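From: Na-rae Ha
To: Trultgate Early Years Forum members
Subject: Re: Loan boxes – changes to the borrowing period from August

Dear members,

Thank you to all those who replied to the consultation on the loan boxes. I am answering the message below on the list, as several settings have raised the same point.

Hajar Belkadi wrote:
> Our nursery borrows the counting and letters boxes more than any
> others, and a three-week loan is too short for us. By the time the
> box has been round both rooms it is due back at Udora House. Could
> the period be made longer, and could we be told sooner when a box
> has been reserved by someone else? We were also charged for a
> missing number 7 which was not in the box when we opened it.

The borrowing period will be extended to 29 days for all boxes from August. A loan may be renewed once, provided that no other setting has reserved the box. Reservation notices will be sent five days before the return date, by email only.

The Forum holds 113 boxes, and last year these went out on 829 loans. The letters and numbers boxes were in use for nearly the whole of each term, and two further sets have been ordered from Ouazzani.

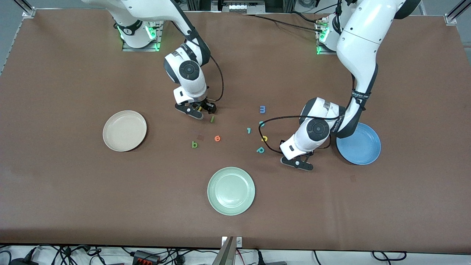
On the matter of charges, members are asked to check the contents against the card inside the lid on the day of collection. Any shortage reported by 5 pm on the following working day will not be charged. The charge made to Ms Belkadi's nursery has been withdrawn, and a corrected statement will follow.

Single replacement pieces can be supplied from the spares drawer at Udora House. Please do not make up a set with pieces from another box – the sizes differ, and mixed sets have to be sorted by hand on return.

Boxes should still be returned to the side entrance on Dremeck Road. The main desk is unable to sign for them.

Questions about existing reservations should be sent to me directly and not to the list.

Yours faithfully,

Na-rae Ha
Resources Officer
Trultgate Early Years Forum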